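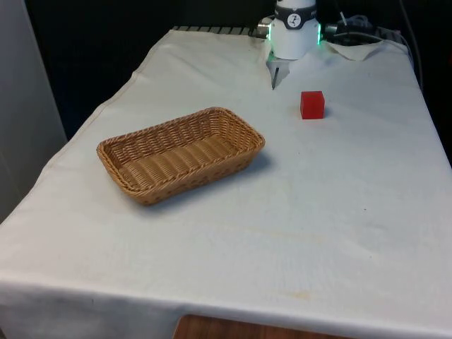 ## 4. What people call a basket

The richest part of the Clakham word survey, and the part we most enjoyed working on, is the set of answers about baskets. We had expected a handful of plain terms and a long tail of "don't know". Instead the basket questions brought in 749 separate answers, more than any other household topic, and many came with a story attached. People who had given one-word replies about buckets and brooms suddenly wrote half a page.

### 4.1 Shape and name

Speakers in both Clakham and Vekunthorpe make a firm split between baskets that are carried and baskets that stay put. The carried kind has a lively set of names. *Trug*, *maund* and *skep* all turn up, though *skep* is now mostly kept for bees, and several older speakers were delighted to correct their grandchildren on the point. The kind that stays put, on a shelf or a table, is much more loosely named. A low rectangular basket without a lid (Figure 3) was called a *tray basket*, a *bread basket*, a *flat*, a *letter basket* and simply *the basket*, sometimes by members of the same family.

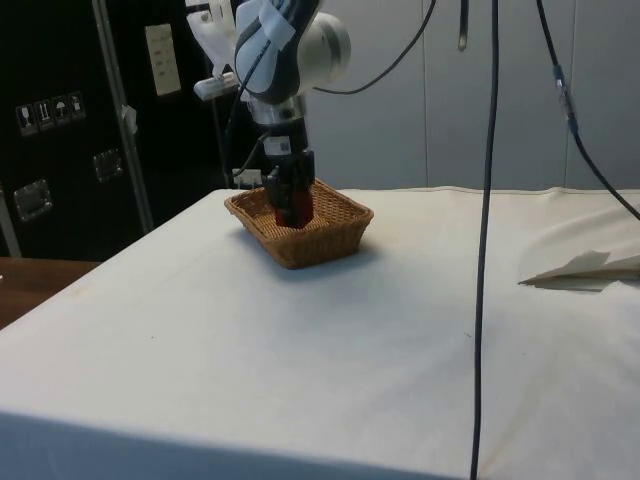
*Landomis Working Papers in Everyday Language*, p. 62

**Figure 3.** Rectangular wicker basket on a white cloth.

The pull between shape and use is easy to hear in these names. *Flat* and *tray basket* describe the thing itself. *Bread basket* and *letter basket* describe what goes in it, and they travel with the contents: one Vekunthorpe speaker told us that her letter basket "was the bread basket till we got the tin". She saw nothing odd in this, and neither did anyone else we put it to. The same object can change its name on the day its contents change, while a *trug* is a *trug* whether it holds beans or kindling.

We think this is a lovely small example of a wider pattern. Names for things with a single fixed job tend to be old, short and shared across the district. Names for things with a changing job tend to be made up of two everyday words, and they vary from house to house. The answers about tins and jars in Section 3 point the same way, but the basket answers show it far more clearly.

### 4.2 Words for the parts

The parts of a basket gave us our biggest surprise. Almost everyone had a word for the handle, and most had one for the rim, usually *border* or *edging*. We had guessed that words for the floor and the upright rods would be known only to makers. In Vekunthorpe, where the Skoryk works once sold its baskets directly from the yard, 52 speakers who had never woven anything could still supply *stakes* for the uprights, and some knew *slath* for the crossed rods at the start of a round base. Several had picked these up as children, from standing about at the yard gate.

Clakham had no such works, and its speakers manage very happily with *sticks*, *sides* and *bottom*. It would be a mistake to treat this as a loss. They use the plain words with great care, and a number of them told apart the *bottom* (seen from inside) and the *underneath* (seen from below), a difference which the Vekunthorpe answers do not show at all. We would dearly like to know how far this habit reaches -- it may be a feature of Clakham speech in general, or it may belong only to talk about containers.

### 4.3 Age and change

Younger speakers know fewer of the carrying words, as one would expect, but they are busy making new ones for the baskets that stay put. *Bits basket*, *key basket* and the splendid *dunno basket*, for things without a home, were all given by speakers still at school. None appears in the older notebooks, which hold up to 4000 slips and were read in full for this study.

The older notebooks do have one close cousin, *oddment flat*, recorded twice in Clakham and glossed both times as "for string, etc." Whether it was ever widely used is hard to say from two slips. The pattern of its making is the same as in the newer words, with the contents named first and the container second, and Section 5 follows that pattern into the names of drawers and cupboards.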